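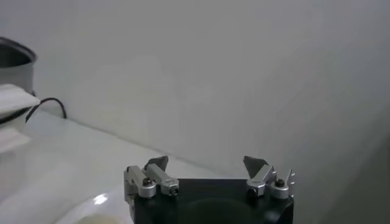

How do I feed myself for months with no stove?

We've just moved into the back half of an old house in Rencombe and the kitchen is, well, it's a sink and two power points. The gas was capped years ago and the landlord reckons a new cooktop won't be in before October. I knew this going in (the rent is really good) but I think I imagined myself as a much more organised person than I am.

So far I own a kettle, a toaster and a microwave that came with the place and sounds like a lawnmower. I've had baked beans more times than I want to admit. My partner works nights and eats at odd hours, so whatever I make has to survive a reheat, and I'd love to have people over at some point without handing them a sandwich.

What would you buy first if you had a bit of money but not much bench? I was looking at a Hirkska single hotplate because it was on special at Heffernan, but my sister says hotplates are miserable and I should get a slow cooker. Somebody at work swears by an electric frypan. I can't fit all of them! Also the wiring is old, and I've already tripped the switch once by running the kettle and the microwave together, so please keep that in mind.
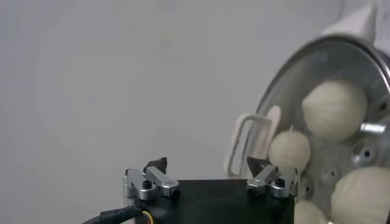

The other thing is the smell. There's no rangehood, the one window is painted shut, and the bedroom is straight through an archway with no door. I fried one egg in a borrowed pan and my pillow knew about it. So I suppose what I'm after is things that cook properly but don't spit oil everywhere, and any actual meals you've made this way. I eat everything except olives. Thanks heaps!

3 answers

Posted by tinshed_mo

Slow cooker. Your sister's right. Chuck it on before work, eat when you get home, and your partner can have theirs at 2 in the morning if they want. Ours has been going since before the kids. Cheap cuts, tin of tomatoes, done.

Hotplates take forever to boil a pot of water, I had one in a caravan and gave it away. Get the window looked at too. You can run a blade round the paint but if it's an old place be careful, it could be lead.

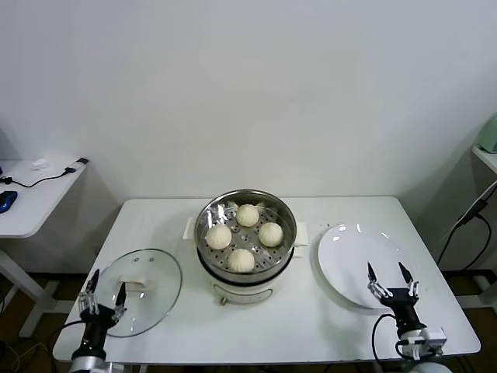 Answered by Aisling Keane, Oker
February 5, 2019 | 723 people found this helpful

Oh I feel for you, I did a whole year and a bit like this when we were living in the front room during the renovation, and I came out of it a better cook than I went in. So don't despair yet!

I'm going to disagree with the slow cooker crowd, or at least say it shouldn't be first. It's lovely in winter, but everything comes out soft and brown and after a fortnight I'd have paid good money for something with an edge on it. And if smell is your problem, try sleeping beside a lamb shank that's been going since breakfast.

Get an electric steamer. Mine cost less than a takeaway dinner for the family and it did more work than anything else on the bench. No oil, so no spitting and hardly any smell unless you're doing fish, and most of the basic ones don't pull as much power as a kettle (check the plate underneath before you buy, and still run it by itself on those old circuits). You will get steam though, so pull it out from under any shelves. I learnt that from a cupboard door that went all bubbly along the bottom.

Things I made over and over:

Chicken thighs on a saucer with ginger, soy and a bit of sugar. Give them 20 minutes, then check the thickest bit is cooked right through. The juice in the saucer goes over the rice.

Potatoes, cut small, then tossed with butter and mustard while they're hot. Good cold the next day as well, so that's your partner sorted.

Eggs. You can do them in the shell and they peel better than boiled ones, or beat a couple with stock in a little bowl for a wobbly custard thing my kids would eat even when they were off everything else.

Buns! Please try buns. I use around 200 grams of plain flour for a small batch, with a spoon of sugar, some yeast and enough warm water to pull it together. Leave the dough somewhere cosy until it's puffed up, fill, pleat, let them sit again, then steam. My first lot looked like old tennis balls and we ate them anyway. Leave decent gaps between them or they join up, and when the time's up turn the steamer off and wait a few minutes before you lift the lid. I used to whip it straight off and they'd sag in front of me. The frozen ones from the Asian grocer are perfectly good too and I kept a bag in the freezer for bad days.

They reheat beautifully, by the way. Damp paper towel, short burst in the microwave – even a lawnmower one.

For second purchase I'd say the frypan, but borrow one before you commit. They're big and awkward to wash in a small sink, and I ended up doing mine in the laundry trough. I'd skip the hotplate unless you've got a pot you truly can't live without.

For having people over, do a table of bits. Steamed dumplings or buns, a cucumber salad, cold noodles (the thin rice ones only need kettle water), something crunchy from a packet. I had my mother-in-law round for exactly that and she asked when the renovation was finishing, not what was wrong with dinner.

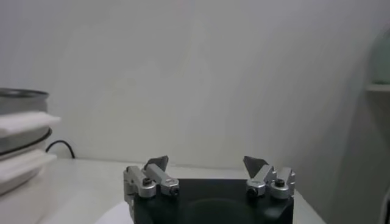
Photo: Aisling Keane

One more thing and then I'll stop. Buy a proper big chopping board that sits across your sink. It doubled my bench and I've still got it, even though I have a real kitchen now and no excuse for it.

Posted by gumleaf

Agree on the steamer. I'd only add that you should ask the landlord about the wiring in writing, before you buy anything. If it trips on a kettle and a microwave they might be on the one circuit, and an electrician can tell you which power point is on what. Mine labelled the switchboard while he was there and it saved a lot of swearing.

Also, rice cooker? Some of them have a steaming tray that sits on top so you get both in one spot. I do rice under and broccoli over most nights. Not exciting but it's dinner.

And get your window opened up, whatever you end up cooking with. Steam with nowhere to go means mould behind the wardrobe, ask me how I know.

Contact us | Copyright 2019 | Back to top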